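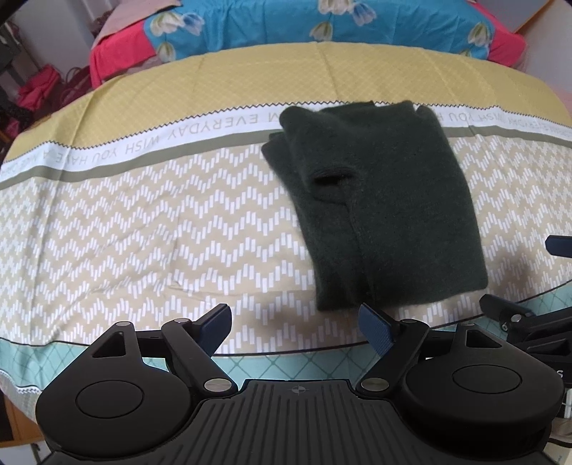 Brasus Folding Station for Garment Rooms

The Brasus handles sorting and first folds for laundries, linen services and care homes. It runs on a standard outlet and takes up the space of one folding table. Model 808 lifts single garments up to 3 kg.

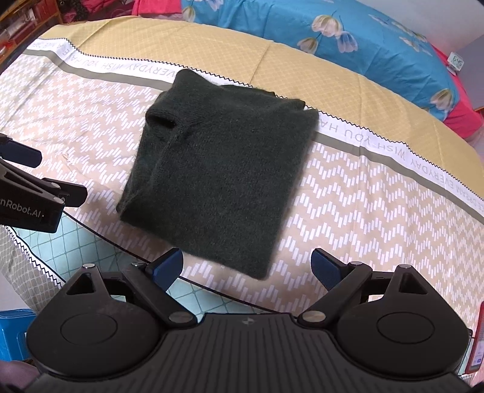

Staff stay in charge of the line. The station takes the plain, repeated pieces and passes anything it can't grip to a side tray, where a worker finishes it by hand. At Zarthorpe, shift lead Malathi Amin moved two people from folding to mending and customer returns in June. Their hours and pay stayed the same.

"My shoulders hurt less by Friday," says Tharun Poojary, who runs the evening line. "I do more checking now and less reaching."

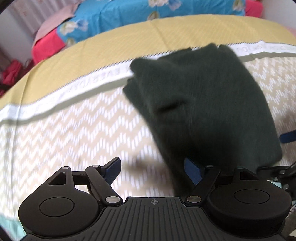

Training takes one shift. Workers learn to load the tray, clear a jam and use the stop bar. The control panel keeps a list of rejected pieces, and the shift lead decides which ones to try again.

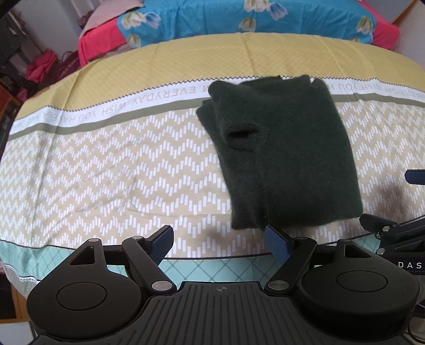 Knitwear needs its own setting. Thick pieces hold a fold poorly and can catch on the pads. On a fuzzy knit like the dark green one, folded layers leave an uneven top edge, so select Heavy Knit and let a worker check the stack.

Cycle limit: 40 pieces per tray
Pads: sold in boxes of 100
Fits: Grakus and Trnka tables
Lead time: on request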